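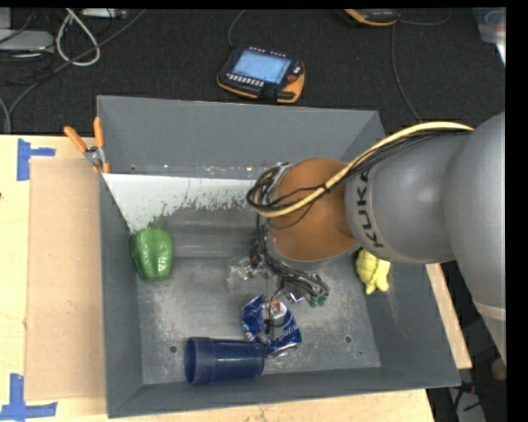 About Skisel

Skisel is a game studio of 11 people working on long-form role-playing games for PC. We design, program and support our own titles. Our office is in Ornmont, on the second floor of the former telephone exchange, and four of the team work remotely.

The studio was set up by Mervin Gagnon and Rizwan Sandhu, who met while writing mods for older open-world games. Mervin handled quest scripting and Rizwan handled the save format. Their first joint release was a patch that stopped companion characters from losing their inventory when the player fast-traveled. It was downloaded more than either of them expected, and the bug reports that came back became the first design notes for Sasten.

Our games

Sasten is a single-player RPG set in a flooded river valley. The player is a toll collector who can leave the job at any point, including in the first hour. The base game contains 137 quests. There is no level scaling: a creature that is too strong at the start of the game stays that strong until the player catches up or finds a way past it.

Sasten: Low Water is the expansion. It adds the dry season, a second map and a trading system in which prices depend on what has been sold in each town. Saves from the base game carry over in both directions, with items from the expansion held in storage while it is turned off.

Our third project is in production under the working title Ševčík, after the clockmaker whose workshop opens the game. It uses the same engine with a new dialogue system. The current script has 1,084 branching conversations, each stored as a plain text file that can be read and edited outside our tools. We will announce a release window when the main story can be played from start to finish without developer commands.

How we work

The engine is our own. It is written in C++, with quest logic in a small scripting language that Rizwan maintains. Maps are divided into cells, and each cell keeps a record of its changes against the shipped version. A save file is a list of those changes plus the state of the player. This keeps saves small and makes it possible to load an old save after a patch – in most cases without a warning screen.

Quests are written before maps are built. A writer submits a quest as a table of states and the conditions for moving between them, and a second writer checks the table for dead ends. Only after that does the level team place anything in the world. Random encounters follow a separate process: each one has to run correctly in at least 3 types of terrain, at night, and with a companion present.

Builds are compiled every night at 2 a.m. and run through an automated playthrough that visits every cell on the map. Crashes and missing assets are logged for the morning. Balance, pacing and dialogue are tested by people.

Mods

All of our released games ship with the editor we use in the office. The editor has a manual of 545 pages, included as a PDF in the install folder and updated with each major patch. Mods may be shared freely. Paid mods need written permission, which we have given twice. We do not offer support for saves made with script extenders, but we do read the logs when they are attached to a report.

Jobs

Open positions are posted on the jobs page. At present we are looking for a tools programmer and a part-time sound editor. Applicants for writing roles are asked to send one quest in table form with no more than 20 states. We reply to every application, normally within a month.

Contact

Bug reports go through the form on the support page. Please attach the save file and the log from the same session, and state which patch you are running – the number is in the lower left corner of the main menu. Press requests and review keys are handled by Mervin. Questions on the editor and the scripting language are answered on the forum, in the Tools section.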